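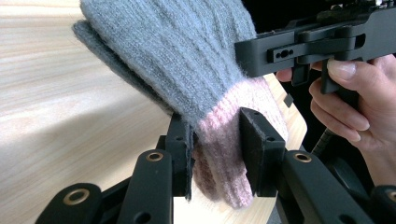

Velanura Quarter, Building 3: progress report to Hayat Housing Fund
Prepared by Uzma Rajput, client's monitoring surveyor
21 October 2024

Where the building stands

The concrete core is up to the roof and the floors have reached level 14 of 17. The contractor, Daron, has this down as on programme. I don't agree. Level 14 was due to be poured in September, and the programme they are measuring against is the one reissued in August, which moved the date. Against the programme attached to your funding agreement, the frame is 3 weeks late.

Daron say they will recover the time by starting the brickwork panels on the lower floors before the frame is finished. I have heard this on two other jobs and seen it work on one. It depends on the second hoist, and the second hoist has not been ordered. I asked for the order confirmation on my last two visits and was shown a quotation.

Facade

The first panels are on the east side up to level 4. The brick is a good match for the sample panel approved in spring and the joints are tidy. The corner units are less good. Two were sent back to the supplier, Mudon, with chipped edges, and Mudon's letter blames handling on site. Daron's letter blames the lorry. Replacements are promised for the end of the month with no charge mentioned by either side, so I have assumed there will be one.

Windows for levels 2 to 6 are in storage off site. You were asked to pay for them in the last valuation. I went to the store and could match 67 of them to the delivery schedule. I have recommended payment for those and held back the rest until they are labelled as ours.

Homes and layouts

There is no change to the total of 200 homes. Masaru Koyama, for the architect, has redrawn the ground floor to fit a larger substation, and the cycle store has shrunk to make room. He believes the planners will treat it as a minor amendment. They may, but the application has not gone in, and the store is tied to a planning condition. I would not want the fund to accept the new layout until we have that in writing.

Money

Daron's forecast still shows the contingency half unspent. It leaves out the substation, the corner units and the claim for wind delays to the crane, all of which they have raised with me in person. Please don't rely on that figure.

What I need from you

A decision on whether to release the next stage payment in full. My advice is to hold the frame portion until level 15 is poured. The show flat has been offered for a visit by your board in November. It is on level 2 and has no lift or running water yet, so I would leave it until the new year.

My next visit is booked for the week after the level 15 pour, whenever that proves to be.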